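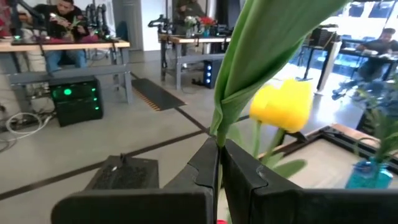
**Gripper finger budgeting** is the part of planning a robot workcell that deals with the two pieces of the machine that touch anything, and with the money set aside for them, which is usually too little. Fingers are listed by most suppliers as accessories, somewhere after the arm, the controller and the mounting plate, and are bought in the same spirit as floor mats. The trouble begins with the workpiece. A pair of black fingers with tapering tips can pinch a tulip leaf at its narrow base, where the grip is small and the leaf is firm, while the broad part spreads out well past them and is left alone. A pair bought to lift boxes would have to take the leaf wherever it could get it. The subject is treated at length in planning guides for plant handling, where the goods bruise, and barely at all in those for palletizing, where they don't.

## Terminology

In purchasing documents, *gripper* means the powered body and *fingers* means the replaceable parts bolted to it. *Tips* are the last stretch of the fingers, sometimes sold separately and sometimes only described as if they were. A quotation for "gripper, complete" may include fingers, or may include the screws for fingers. Buyers are advised to ask.

## The Avine method

The best-known approach to the budget is named after Avine, a grower of cut flowers and potted greens that priced a row of benches for robot handling and published its worksheet, apparently out of irritation. The worksheet was drawn up by Shirley Després, then the firm's equipment buyer, who had been given a ceiling of 3,000 dollars per bench for everything that wasn't the arm. Her first full quotation came to 3,197 dollars. The difference, 197 dollars, was close to the price of one spare set of fingers, and the spare set was accordingly struck out.

It was put back in September, after the installed set had worn smooth and one bench had spent a good part of the month as a table. Després's revised worksheet lists fingers first and makes the rest of the bench fit around them. Its rules are short:

- Price fingers for the most delicate item on the bench and ignore the average item.
- Buy 2 sets per arm. The second set is part of the arm.
- Put the vases, trays and pots in the same budget, as they decide how far the arm must reach.
- Leave a line for things to practice on. Tulips are cheap in season and at no other time.

The last rule is the one most often deleted by finance departments and most often restored by the people at the benches.

## Costs commonly left out

Beyond the fingers themselves, published budgets tend to miss the following.

**Computers.** Each bench generally wants its own. They end up on the floor underneath, and so do the cables, for which there is seldom a line either. Delberg, a maker of bench frames, sells a shelf for this purpose and reports in its catalog that customers order it "at a later stage."

**Seating.** People continue to sit at automated benches, often for longer than before.

**Light.** Windows are free until the afternoon, when the glare reaches the wrist camera. Blinds are a building cost in some firms and an equipment cost in others, and can remain unbought for years while this is settled.

**Stock.** Live plants wilt on a schedule of their own. The MacDonald nursery trial recorded 81 stems used up in setting the closing force on a single gripper, a figure its authors call "acceptable" and its florist did not comment on.

## Buying or making

Fingers can be bought finished, ordered to a drawing, or printed in-house. Printing has the lowest price per piece and the highest price per opinion, as every person with access to the printer will have a view on the tip angle. Eyerusalem Nigatu, whose handbook for small growers is the usual reference, suggests buying a finished set first, using it until its faults are understood, and only then drawing one's own. She allows more than one round of drawings, and notes that the version finally adopted often resembles the one in the supplier's catalog.

Bostis, which rents out grippers by the season, offers a third course. Rental suits growers whose crops change through the year, though the contract counts a worn fingertip as damage and a bent one as negligence.

## Criticism

The Avine method has been faulted for starting at the wrong end. Arm suppliers in particular hold that the arm should be selected first, a view they have maintained consistently. A fairer objection is that the worksheet assumes a mixed bench, with leaves, blooms and glass all within reach of the same gripper, and overstates the cost for a grower who handles one kind of plant in one kind of pot. Després has conceded the point in a footnote, adding that she has yet to meet this grower.

## See also

- Bench layout
- Closing force
- Spare parts (accounting)
- Wrist camera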